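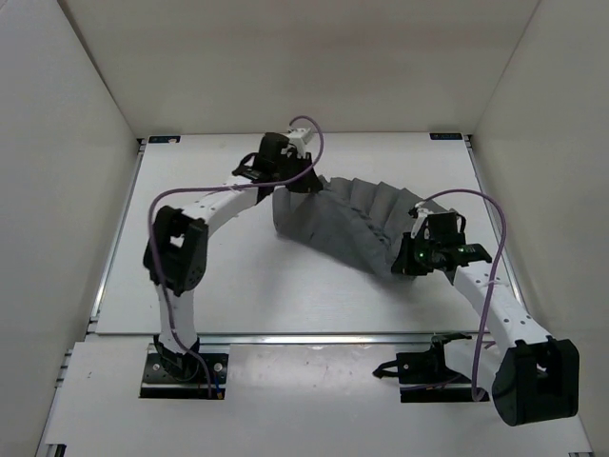
Our project for the year was to get the two-armed station at the Staldale workshop to fold a piece of cloth without help, and most of this report ends up being about the afternoon when the left arm stopped dead in the middle of a fold and what we learned from chasing the reason. We had named the station Flanagan early on (it stuck, and even our teachers use it now). Each arm on Flanagan has a purple cable that leaves the gripper in a high arch and comes back down along the links to the base plate, and on the right arm a pale tie holds the cable against the forearm. Please keep that tie in mind, as it comes back later on!

What happened

We were on run 36 of a long set. Both grippers had hold of the cloth and the left arm was supposed to lift its corner and carry it across. Partway over, the left gripper went quiet, the controller showed a lost connection, and the right arm simply carried on with its half of the move. It pulled until the cloth slipped free and then swung on to its end position over the table. One of us had a hand on the stop button and pressed it, but the arm had already finished by then, and we all felt a bit shaken, to be fair.

Looking for the cause

Our first guess was the software, which we had named Binano, and we spent the better part of two days reading through 928 lines of log. The log was clean right up to the drop. Then we tried moving the left arm by hand, slowly, with the motors off, and the connection went away every time the elbow was bent past a certain point. The cable was being pulled tight around the outside of the joint, and the plug at the gripper end was working its way loose.

What we changed

We gave the left cable more slack around the elbow and reseated the plug. We also changed Binano so that if either arm loses its gripper, both arms stop where they are. We should have had that from the first day, and I am a little embarrassed to write it down. The speed limit was lowered for all practice runs, and hands now stay off the tabletop until the motors are off.

After the changes we did 12 slow runs with the motors on and had no drops. We then unplugged the left gripper on purpose 8 times, and both arms stopped each time.

Still to do

The left cable ought to be tied the same way as the right one, and we would like to add a proper guide at the elbow before the July open day.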